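Keeping the Grondcombe Records

16 September 2021

Ankica Matić has spent most of the past four years reading other people's handwriting. She is the part-time archivist of the Grondcombe town library, and the job she took on in her second month there is still not finished. It is the transcription of the parish and town meeting books, which start in 1811 and run, with gaps, to just after the Second World War.

"I thought it would be a winter's work," she says. "I had done church registers before and those go fast, because they are mostly names and dates. Meeting books are different. People argue in them."

The set came to the library in eleven boxes from the Radonjić house on the river road, where one family had supplied the town clerk for three generations. When the last of them moved away, the boxes were in an upstairs closet. Two had been chewed by mice at the corners. The rest were in fair condition, and Matić credits the closet, which had no outside wall and no pipes running through it.

There are 114 volumes. Most are ordinary bound ledgers bought from a stationer. A few of the early ones are loose sheets sewn together with kitchen thread, and those were the first she worked on, since the paper was starting to go at the folds.

I asked what she does with a page when she sits down to it. She reads it through once without writing anything. Then she types it line for line, keeping the clerk's spelling and marking anything she can't read with a pair of brackets. The next day she checks it against the page again.

"The second day is the important one," she says. "You would be surprised what you were sure of the day before. I had a man down as a baker for six pages and he was a barber."

She has finished 902 pages of the early books to that standard. The later ones are easier to read, but there is more in them, and she has had help. Velimir Stoyanova, a retired surveyor, comes in on Tuesday and Friday mornings and does the road and boundary entries. He knows what a rod and a chain are and can tell when a clerk has copied a bearing down wrong.

"There is a boundary in the 1840s that goes straight through the mill pond," Stoyanova says. "They voted on it. It passed. I don't think anyone at that meeting had walked it."

He drew the boundary out on tracing paper to be sure. The clerk had written east for west, and the mistake was copied forward into every perambulation for the next thirty years. It was corrected in 1873 without comment.

Most of the entries are smaller than that. The town paid for a coffin. The town paid for half of a coffin. A bridge needed planks, and the planks were bought from the man who had complained about the bridge. In February of one hard year the meeting was put off three times for snow, and the clerk recorded each postponement in full, with the names of those who had turned up anyway.
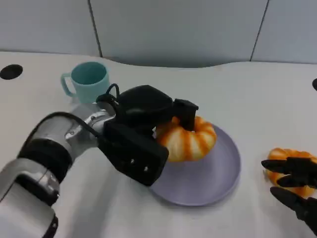
Matić keeps a list of words she had to look up. It has passed 200 and she has it pinned inside the door of the supply cabinet. Some are trades that are gone, like the pound keeper and the fence viewer. Others are common words with a meaning that has shifted. For a long time she read "the poor farm stock" as a remark on the quality of the cows.

The hardest hand in the collection belongs to a clerk who served for nineteen years and left the ends off his words. She has a sheet of his letters, cut from photocopies and glued down in order, with four versions of the capital S. She says she dreaded him at first and now finds him restful. He was brief, and he never lost his place in a vote.

The worst to work with is a later clerk with beautiful penmanship. "He left things out," she says. "You can see it from the accounts. Money is paid for a thing that was never discussed, according to him. I think when there was a shouting match he put his pen down."

The library stores the finished text in a program called Atero, which the county pays for, and people can search it from the two computers by the front desk. Matić would like it to be searchable from home. That depends on the budget, and she doesn't expect an answer this year. The original books are shown by appointment only, on a table, with pencils.

Who comes to see them? Family researchers, mainly. One woman drove in from Punano to find out why her great-grandfather had been fined, and learned that it was for letting his geese onto the common four years in a row. Lawyers come now and then about a right of way. A fifth-grade class comes each spring to look up their own streets, and Stoyanova puts out his tracing paper for them.

Neither of them will give a date for the end of the work. By Matić's count there are 31 volumes left to start, and the road books from the 1920s have maps folded into them that need to be flattened before anyone can open them all the way. That takes a week for each map, under blotters and glass.

"I did one too fast," she says. "It cracked down the middle. It was only a culvert, but I still think about it."

She was working on 1887 when I visited. The meeting had been going on for five pages about whether to buy a second stove for the hall, and she hadn't reached the vote. Stoyanova, across the table, had read ahead and wouldn't tell her.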